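Skunside Long Table, 1218

Home > Tables > Long tables > Skunside

Product code: SKU-1218
Availability: made to order
Last updated: March 30, 2023

The Skunside is a long rectangular table for offices, meeting rooms and shared workrooms. It is sold flat-packed, with the top in one piece and the legs and rails in a separate carton. The top is solid ash with a clear matt oil finish. Colour and grain vary from board to board, and ash darkens a little in the first months if it stands near a window.

Sizes and weights

Length: 1800 mm
Depth: 760 mm
Height: 735 mm
Top thickness: 23 mm
Clearance under rail: 640 mm
Distance between legs, long side: 1218 mm
Weight, assembled: about 46 kg

The 1218 in the product code is the distance between the legs. Please check it against your chairs before ordering. Most office chairs without arms will fit two to a side. Chairs with wide arms may not. 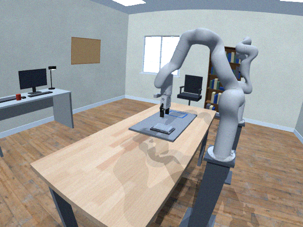 Computer rendering of a long table in light wood, in an office setting.

Finish and care

Wipe the top with a damp cloth and dry it straight away. Do not use bleach, cream cleaner or anything gritty. Marks from cups can usually be taken out with a fine pad and a little of the Medrano oil, rubbed along the grain. Leave the oil for 15 minutes, wipe off what has not soaked in, and keep the table out of use overnight. Oily rags can catch fire by themselves. Lay them out flat to dry outdoors before throwing them away.

Tables in daily use should be oiled again after the first six months and then once a year.

Assembly

Two people are needed. Lay the top face down on a blanket, fix the rails first and leave the bolts finger tight until all the legs are on. A hex key is in the carton. The feet adjust by up to 10 mm for uneven floors. Tighten the bolts again after 3 weeks, and again when the heating has been on for a while.

Options

Lestard cable tray, fixes under the rear rail, black or grey
Iten linking plates, set of 2, for joining tables end to end
Medrano maintenance oil, 250 ml
Top drilled for one 80 mm cable outlet, left or right (state which when ordering)

The Iten plates do not fit tables made before December 2019, which had a narrower rail. Ask us for the older pattern and give the number stamped under the top.

Delivery and returns

Delivery is to a ground floor room. Stairs can be arranged but must be booked with the order. Drilled tops cannot be returned unless faulty. Report any transport damage within three working days and keep the packaging until it has been dealt with.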